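Ladder Use in Small Warehouses
Student project report, Agathe Chevalier

3. Method

I visited two sites in August, the Illow parts warehouse and the Jelberg cold store. At each one I watched eight shifts from the mezzanine and noted every time a worker used a portable ladder. Each use was checked against a list of eight points taken from the course handout, such as footing, angle, and whether both hands were free on the way up. The Illow shifts gave 181 uses. With Jelberg added the total came to 298.

Workers knew I was there. Supervisor Sjögren at Jelberg told the crew on the first morning, which may have made people more careful than usual.

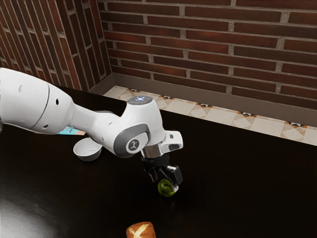
Figure 2. White robot arm with a two-fingered gripper holding a small green ring (computer rendering).

4. Results

The most common fault at both sites was carrying a box up the ladder in one hand. Next came standing on the top step to reach the back of a shelf. Damaged ladders were rare. Illow tags its ladders and pulls the bad ones, while Jelberg keeps a sign-out sheet that was often blank.

Footing was worse at Jelberg, mostly near the dock doors, where the floor was wet in the mornings. Two workers there said they would use a rolling platform if one was kept closer to the aisle. The only platform, a Prastel, was stored behind the battery chargers.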